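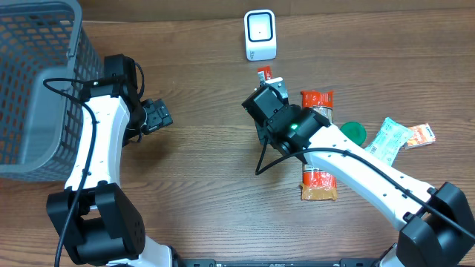
What is Mukik?
A feature-length drama directed by Miroslava Ivanyshyn, set during a strike at a salt works in the town of Nestelitz.

Mukik runs for 82 minutes and has very little dialogue. The story follows two weighbridge clerks who are told to keep working while the rest of the staff walk out. Ivanyshyn wrote the script in October and shot it the following spring with a cast made up mostly of former salt workers.

Release
The film was first shown on October 14, 2021 at the Sedard, a former dance hall with 810 seats. A second screening was added the same week, and total attendance over the run was 2,144.

Themes
Critics have mainly discussed the treatment of authority. The owners of the works are heard over a loudspeaker but never appear. Ivanyshyn has said in talks to students that the clerks are not meant as heroes, and that she cut a closing speech for this reason.

See also
Ông (short film by the same director)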